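Section 4. Finger pads and linkage: inspection, replacement and seating check

This section covers the Trenia hand-held gripper, left and right units. The two units share the same pads, screws and bushings, but worn parts must not be moved from one unit to the other. Read section 2 (power and cable connections) before starting.

4.1 When to inspect

Inspect the pads and the linkage after every 1000 close cycles, and whenever a unit has been dropped. Replace the pads at 3000 cycles even if they look sound. The cycle count is shown on the Clandard logger under Unit > Counters.

4.2 Removing the pads

1. Disconnect the unit from the logger and wait 30 seconds.
2. Open the fingers fully and set the unit on its back on a clean cloth.
3. Loosen the pad screws with a 2 mm hex key. Turn each screw a little at a time, working from one to the other.
4. Lift the pad straight off. If it sticks, slide a plastic wedge under the lower edge.
5. Wipe the seat with a dry cloth. Do not use solvent on the linkage arms.

CAUTION: Do not pry against the linkage arms. A bent arm cannot be straightened and the full linkage has to be replaced.

4.3 Checking the linkage

1. With the pads off, move the fingers by hand through the full range. The motion should be smooth and equal on both sides.
2. Hold one finger still and try to rock the other. Any play you can feel at a pivot means the bushing is worn.
3. Look into each pivot eyelet for dust or black residue. Clean with a dry swab.
4. Do not oil the pivots. Oil collects grit and shortens the life of the bushing.

4.4 Fitting new pads

1. Place the pad on its seat with the squared end toward the fingertip.
2. Start all screws by hand before tightening any of them.
3. Close the fingers slowly until the pads touch. The faces should meet along their full height.
4. Tighten the screws in turn. Stop when the pad no longer shifts under thumb pressure.

NOTE: A gap at one end of the pads usually comes from dirt on the seat – remove the pad and repeat 4.2, step 5.

4.5 Seating check on a rimmed tray

Run this check after any pad change. Use a shallow tray with a thin rim, set on the bench where the operator normally works.

1. Reconnect the unit and zero the opening width with the fingers closed and nothing between them.
2. Bring the unit down over one side of the tray so that the rim lies between the pads.
3. Close until the rim is clamped. Keep the unit in line with the rim and do not twist. 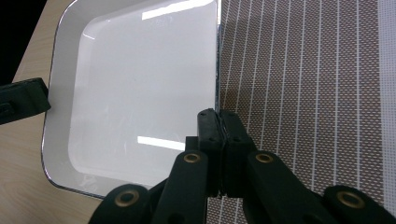
4. Hold for 30 seconds and watch the width reading. It may drift by up to 2 counts. A larger drift points to a loose pad screw or a worn bushing.
5. Release, move to a different point on the rim and repeat.
6. Repeat the check with the second unit if its pads were also changed.

CAUTION: Keep the other hand clear of the linkage while the fingers are closing. The arms spread outward and can pinch.

4.6 Records

Enter the unit number, the cycle count and the width drift in the Darwish service sheet. Units that fail 4.5 twice are tagged and sent to the Trorside bench, attention Nneka Olaniyan, with the old pads in the same bag.

Bushing replacement is covered in section 5.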